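Two-arm flower sorting, how many demos before training?

cleiton_v
Posted 1 August 2020

Hello all. I am collecting teleoperated demonstrations for a two-arm task with artificial flowers: roses and hydrangeas on a white table, trays at the sides. We have 195 good episodes. My colleague Rhea Dela Peña wants 495 before we train anything. I think it is too many.
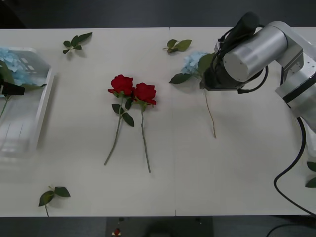 My worry is also the loose leaves. We leave them on the table on purpose, and I move them only between sessions, so maybe the policy will learn the leaves and not the flowers.

tiongson_bench
Move the leaves every episode. We made this mistake at Sulau and lost 27 episodes to it — the arm went to the same corner each time.

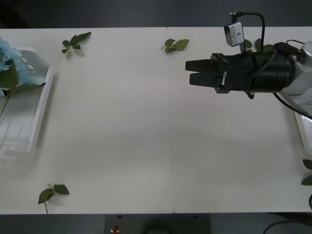 Gripper open near the seam, leaf sprigs left on the table.

cleiton_v
Thank you, I will do it. But I do not agree that the old episodes are lost. They still show good grasps.

rhea_dp
I am the colleague. :) The number is not from the air. We have 2 operators and they pick in different order, so the data is more mixed than Cleiton says. Please look at how many flowers we start with: 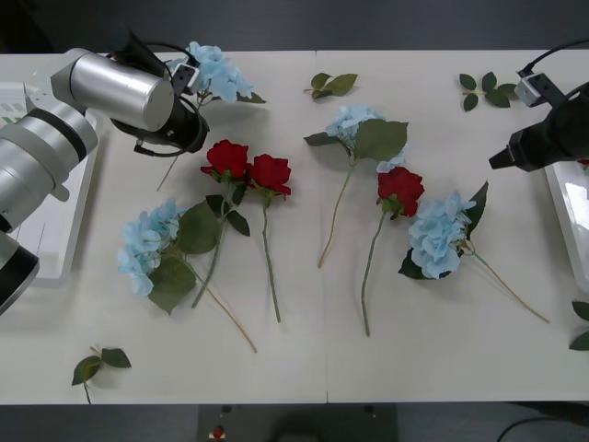

Do you keep the episodes where the flower is dropped?
We keep them if the operator picks it up again, and we mark them "recovery" in the log.

tandley
I disagree with Rhea. Train now on the 195, see where it fails, then collect only for these failures. Waiting until November for a full set is a waste of operators.

rhea_dp
Then you fix failures of a weak model. I have seen this also.

cleiton_v
I wrote longer notes for our Reltness page, I paste the first part.

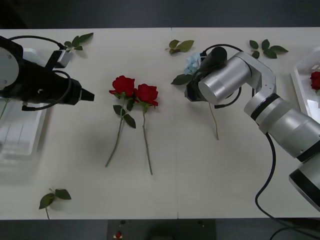 2 min read

Start each episode with both grippers empty. Grasp the hydrangea close to the bloom and lift slowly. If the stem touches a rose, continue, do not restart.

tandley
Good notes. I would still train tonight.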